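Netus Constituent Desk
Casework and mail tracking software for legislative offices

Netus keeps letters, emails, phone calls and walk-ins in one queue, so a small district office can see what has come in and who is handling it. It was written for state legislators and city council members with between two and 15 staff. Campaign use is not covered by the license. Campaigns should ask about Jikport, our separate canvassing product.

Each contact gets a case number, an issue tag and a due date. Form letters from the same petition drive are grouped together and can be answered in one batch. Mail from outside the district is held in its own folder until someone decides what to do with it. 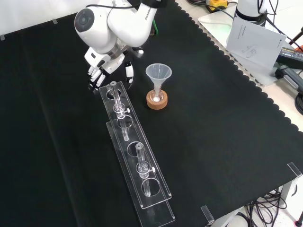

Address matching uses the district lines you load at setup. If the lines are redrawn, load the new file and run the match again. Old cases stay with the office that opened them.

What is included

Shared inbox for up to eight staff logins
Reply templates, with a sign-off step before anything goes out under the member's name
Issue report by ZIP code or precinct
Bill tracker linked to issue tags
Export to CSV at any time, including after you cancel

Records and retention

Deleted cases stay in the archive for 400 days by default. Your clerk can set a longer period to match state public records law. Every change to a case is logged with the user name and time, and the log cannot be edited from inside the program.

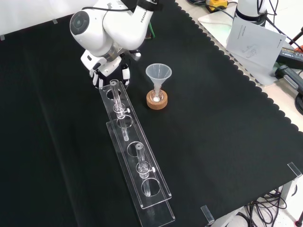 Text messages are stored only if the office turns that option on. Voicemail is saved as audio, with no transcript.

Price

Standard office: $200 per month
Caucus license, up to 12 offices: $750 per month
Paper mail scanning is billed separately through Gaillard

The Brultthorpe council offices closed 3,658 cases on Netus in their first year. Their setup notes are available on request.

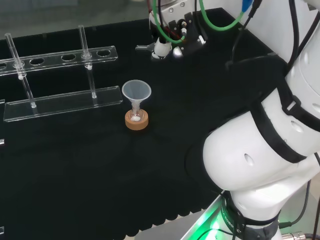
Setup and support

Setup takes two working days once we have your district file. Training is by video call with Fatima Sani. For data imports from an older system, write to Tibor Mészáros and attach a sample export with the names removed.

Version 4.2, page updated 2024-06-22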